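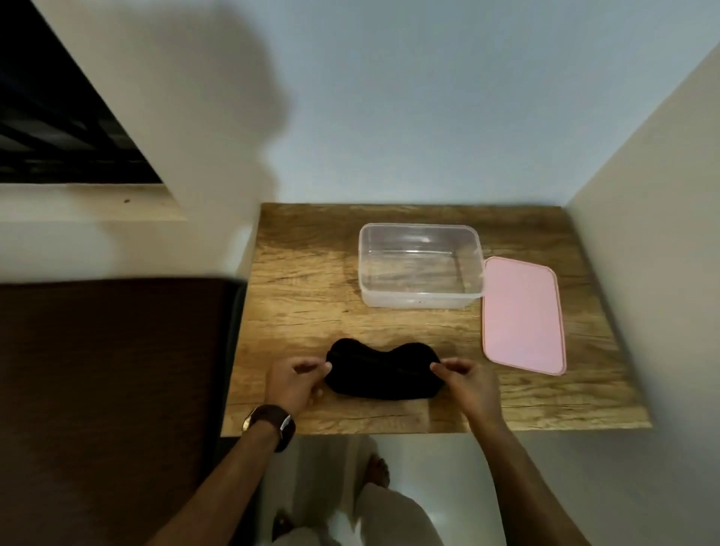 Storing socks and small dark items in lidded plastic boxes: damp, folding and labelling

Posted in Household and Laundry by Mafalda Patrício
Tuesday, 3 answers

I manage the linen and personal laundry for a small respite house with 14 residents. Until recently, each resident's socks, eye masks and other small items were returned in a cloth bag. The bags were frequently mixed up, and the management has asked that we change to rectangular food storage containers with lids, one per resident, kept on the shelf in the laundry room.

I would be grateful for advice on three matters. First, is it acceptable to keep clean cotton and wool items in a closed plastic container, or will they develop a stale smell? Second, is there a preferred method of folding black socks so that the pairs stay together without stretching the cuff? The present practice is to turn one cuff over the other, and several residents have complained that the elastic has gone. Third, the folding is done on a wooden table fixed in the corner of the room. The grain is quite open and has small cracks in it, and finer knits catch. Should the table be covered?

The room has a window but no dryer. Items are dried on racks in the adjoining hallway.

Morag Buchanan
Member, Household and Laundry

I supervised the laundry at the Laing residence for 13 years, and we used lidded boxes for most of that period.

A closed container is suitable provided that the contents are completely dry. Socks are the usual cause of difficulty. The toe and the ribbed cuff hold moisture well after the foot of the sock feels dry to the hand. Our rule was that nothing went into a box on the day it came off the rack. Items were folded in the afternoon, left on an open shelf overnight and boxed the next morning. Lids were kept beside the boxes until then. Where wool is concerned, I would leave the lid resting loosely on top and not press it down, except in the months when moths are a concern.

New food containers should be washed in warm water with a little dish soap and aired for two days before use. Containers that have held food, and in particular anything with onion or curry in it, should not be used for clothing at all. The smell stays in the plastic and will pass to the fabric.

With regard to folding, please discontinue the cuff method. Lay one sock flat on top of the other with the heels matching and smooth out any air. Fold the toes toward the cuff, stopping at the middle, then fold once more. The result is a flat bundle that will stand on its edge in a box of ordinary depth. For black socks, match the pairs in daylight before folding. Navy and black are very difficult to tell apart under a ceiling light, and we had many returns for this reason.

Fiona Moffat

Just use rolls. We roll everything and it is fine. I would not bother with the lids either.

Effie Tosh
Moderator, Household and Laundry

I agree with Morag Buchanan's advice on drying and wish to add a note about the table and the labelling.

A bare wooden surface is satisfactory for towels and sheets. For knitted items and anything with a smooth finish, a covering is advisable. A flat cotton sheet, folded double and tucked under at the front, is sufficient and can be laundered weekly with the rest. I would avoid vinyl cloths, as damp collects underneath them and will mark the wood. If the cracks are rough to the touch, sand them lightly along the grain with fine paper, wipe the surface and apply a clear water-based finish. The table should then be left alone until the finish has fully hardened. The tin will state the period.

Labels should be placed on the container and not on the lid. Lids are exchanged within a week in any shared room, whatever colour they are. If your lids come in several colours, I would suggest using one colour for each hallway and leaving the resident's name to the box itself. Our own supply is the Firura laundry label, which withstands washing, but masking tape and a permanent marker will serve.

Eye masks should be folded once, with the lining facing inward and the strap laid inside the fold. They should be placed on top of the socks so that they are not flattened.

Mafalda Patrício

Thank you. I have asked for the overnight shelf to be set up and will put a sheet on the table this week. Could Morag Buchanan advise whether the same waiting period applies to nylon stockings?

Morag Buchanan

Nylon dries quickly and may be boxed the same evening.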